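Does a national escape clause change the debt path, or only the deficit procedure?

Posted by Dexter Greenberg in Economic governance

I am preparing a briefing on EU fiscal rules for a small manufacturing association and have got stuck on one point. If a member state activates the national escape clause for extra defence spending, it may deviate from its agreed net expenditure path without an excessive deficit procedure being opened on those grounds. The borrowing still happens, though, and the debt ratio still rises.

When the clause lapses, is the extra debt disregarded in the next medium-term plan, or does the adjustment start from the higher level? The summaries I have found mention the flexibility and stop there. I have read the regulation on the preventive arm once and could not find an answer I would be willing to put in writing.

Jade Ross

It starts from the higher level. The clause suspends a consequence and leaves the arithmetic alone. Debt sustainability analysis uses the actual stock of debt, so anything borrowed under the clause is in the starting position when the next reference trajectory is calculated. For a country above 60 per cent of GDP, that normally means a steeper adjustment later, other things being equal.

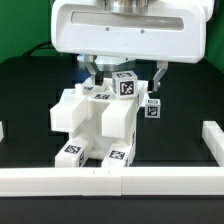 Two things are worth separating in your briefing. The first is the control account, which records deviations from the net expenditure path. Spending covered by the clause is treated separately there, within the permitted limit. The second is the debt itself, which is never treated separately. Much of the confusion comes from people reading a statement on the first as if it applied to the second.

Also check whether your members are interested in one country or several. The effect depends heavily on the interest rate and growth assumptions, and a general figure will mislead them.

Sundaram

It's all political anyway. The big countries get the reading they want and the small ones get a letter.

Codska

Agree with Jade Ross. I would add that you should look at net expenditure as defined in the regulation before quoting any budget figures. It excludes interest, discretionary revenue measures and the cyclical part of unemployment spending, among other items, so national budget tables will not match it. I made that mistake in a note in January and had to reissue it.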